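Hernumis Collector Case, Coritz Edition
Wall art and cel storage for animation fans

Back in stock. Page updated Monday, July 20, 2026.

The Coritz Edition case holds cels, printed stills, shikishi boards and loose gallery prints from the shows you grew up with. Made for people with a box of stuff under the bed and nowhere to hang it. One case, 60 sleeves. Sleeves come in the box, you don't buy them separate.

What's in the box
Outer case, black cloth cover, magnetic flap
60 clear archival sleeves, side loading
5 stiff backing boards
Index cards (blank) and one sheet of tab stickers
Wall strip with two screws. Anchors not included, get some if you have drywall

Fits
Standard cels up to the large pan size if you leave the flap open. Shikishi, yes. Postcards, yes but they slide around, use two to a sleeve back to back. Posters no. Don't roll them up and try, people have. For posters see the Le Roux tube.

Sleeve notes
Acid free, no PVC. Smooth on both sides, so painted cels don't grab. If your cel already has its paint stuck to the backing paper, leave it alone and sleeve the whole thing together. Do not peel. We get this email every week.

Older sleeves from the Diltberg line have a differnt hole spacing and will not fit the rings in this case. The Diltberg refill is still sold, own page, check your case before ordering. Returns on opened sleeves are not possible.

Extra sleeves
Refill pack of 200, same sleeve. Case itself tops out at 60 with backing boards in, a few more without them but then the flap won't shut right. Buy a second case.

Weight and hanging
Full case is heavy. Use both screws. The strip goes up first, then the case hooks over it from above. Level the strip, the case follows it. Keep out of direct sun, cel paint fades and so does marker ink on signed boards. Not over a radiator. Not in a bathroom, please.
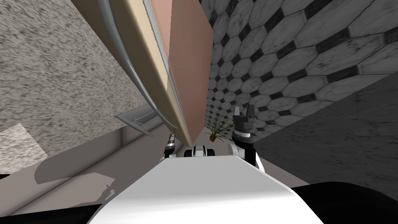
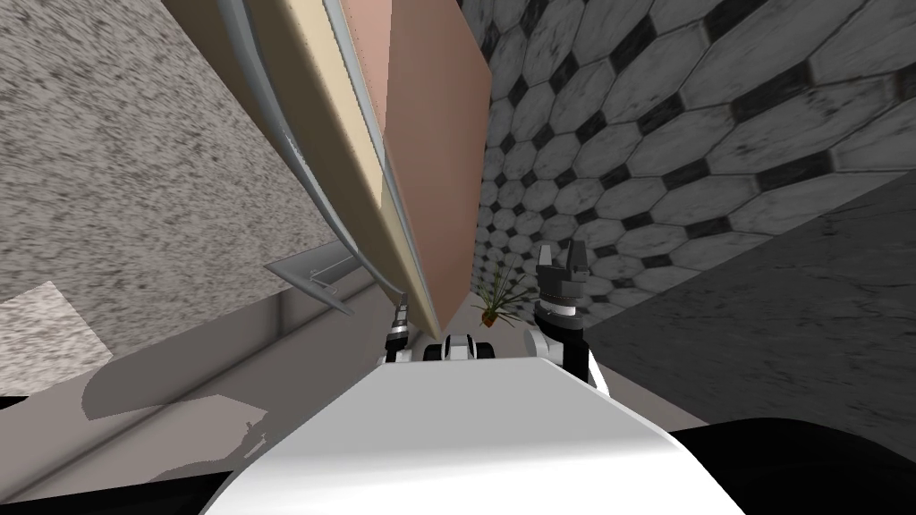 Gripper pointing up at the right, big slanted panel behind.
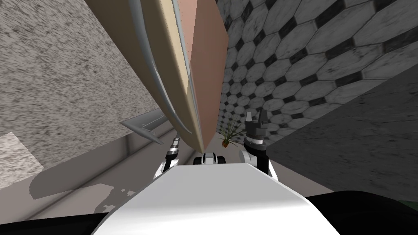
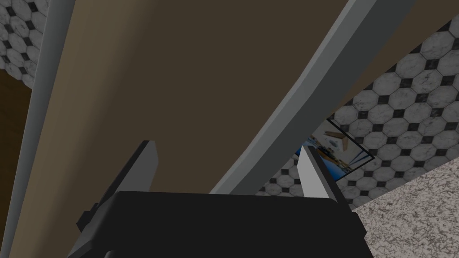 Cleaning: dry cloth only on the cover. Sleeves can be wiped with a barely damp cloth when empty. Let them dry all the way before anything goes back in, overnight is good. No glass spray.

Print sets
The Coritz Edition can be ordered with or without a starter print set. The set is 5 prints, all landscape backgrounds, no characters. Temple on a cliff, night harbor, snow village, train yard, rice field at dusk. Nice as dividers too. Matte paper, unsigned, open run. If you want character prints those are under Hernumis Gallery and they sell out fast, we don't hold them.

Sorting, quick version
Most folks sort by show and then by episode. Works fine until you own three things from one show and forty from another. Sorting by artist is better for background art if you know who painted it. Use the tab stickers, they come off clean in the first day or so and after that they really don't.

Colors
Black cover now. Dark red cover coming in November, same size, same price. Gray is discontinued and we have no gray left, the listing on the old site is wrong and we're trying to get it taken down.

Shipping
Case ships flat in its own carton. Orders of a case plus a refill pack go out in two cartons and may show up on seperate days. Tracking for both is in the one email. Orders over 275 ship free, under that it's figured at checkout. No PO boxes for the case, refills are ok.

Damaged corner? Send a photo of the carton and the corner, order number in the subject line. We'll replace the case, keep the sleeves. Please don't mail anything back until we answer.

Related items
Le Roux poster tube, long
Diltberg refill sleeves (old hole spacing)
Hernumis backing boards, pack of 5
Cotton gloves, one size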